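Skurkitz Hardwax Oil: User Guide
Section 3: Oiling a wooden tabletop

Now for the fun part! If you've worked through Section 2, your table is sanded, dusted and ready to drink up its first coat, and the moment the oil goes on is a real treat. Grain you had barely noticed comes up rich and clear, and even a tired old kitchen table starts to look loved again.

Read the whole section once before you open the tin. The first coat moves along quite quickly and you don't want to be hunting for a cloth halfway down a plank.

What you need

Skurkitz Hardwax Oil, clear or Honey
Yeo flat brush, or a short-pile roller for large tops
Two white finishing pads
Plenty of lint-free cotton cloths (old bed sheets are brilliant)
A flat stirring stick
Nitrile gloves
A metal bucket of water with a lid, for used cloths

CAUTION: Cloths soaked in oil can heat up and catch fire by themselves. Put each one in the bucket of water as soon as you have finished with it. Never leave them screwed up in a bin, a pocket or a corner of the shed.

3.1 Getting ready

1. Bring the tin and the table into the same room the night before. The oil spreads best at 20 degrees, and cold oil drags horribly.
2. Open a window, but keep the table out of a direct draught.
3. Vacuum the top, then go over it with a dry cloth, working along the grain.
4. Stir the oil slowly for 3 minutes, scraping right along the bottom of the tin. Do not shake it.
5. Try a little on the underside of the table and leave it overnight. Honey warms up pale woods quite a lot, so do have a look at your test patch in daylight before you commit.

NOTE: Oak, ash and beech all take the oil well. Teak and other oily woods need the cleaning step described in Section 2.4 first.

3.2 The first coat

1. Start with the underside if you plan to oil both faces.
2. Dip only the tips of the bristles and wipe off the extra on the rim.
3. Brush a thin coat along one or two planks at a time, from end to end. Thin is the word here. If you think you've put on too little, you've probably got it right!
4. Leave it for ten minutes. Thirsty patches will look dull, so give those another light touch.
5. Rub the whole top with a white pad, following the grain, then wipe off everything left on the surface with a clean cloth.
6. Crouch down and look across the table towards a window. Any wet-looking streaks need wiping now, as they turn sticky later.
7. Leave to dry for 24 hours.

NOTE: The ends of the planks soak up far more than the faces. Two quick coats there, a few minutes apart, will save you trouble with spills later on.

3.3 The second coat

1. Run your palm over the top. If it feels a bit furry, rub it lightly with a fresh white pad and vacuum again.
2. Repeat steps 2 to 7 above, using half as much oil.
3. Stand back and enjoy it. You've earned a cup of tea (on a coaster, please).

Most tables are done after two coats. A hard-working kitchen top will thank you for a third. 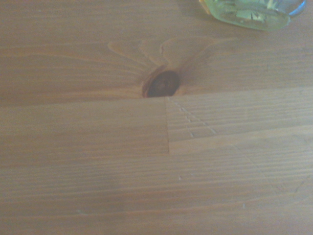

Fig. 3.1 Honey-brown planks with a satin finish and darker grain lines.

3.4 The first week

The oil feels dry long before it has fully hardened, so go gently for seven days.

1. Wipe spills straight away with a dry cloth.
2. Keep tablecloths, rubber mats and plastic trays off the surface.
3. Lift things when you move them. Dragging a dish across fresh oil will leave a mark.
4. After the week is up, clean with a damp cloth and a drop of Govum Wood Soap.

CAUTION: Don't use bleach, scouring cream or a steam mop on an oiled top at any time.

3.5 If something goes wrong

Sticky patches: rub with a white pad and a few drops of fresh oil, then wipe dry.
Pale rings: let the wood dry out for a day, then re-oil the whole plank so the edges blend in.
Rough feel: rub lightly along the grain and add one more thin coat.

For scorch marks and deep scratches, turn to Section 5. Colour cards for the full range, including the greys, are in the Zakdale booklet packed with your tin.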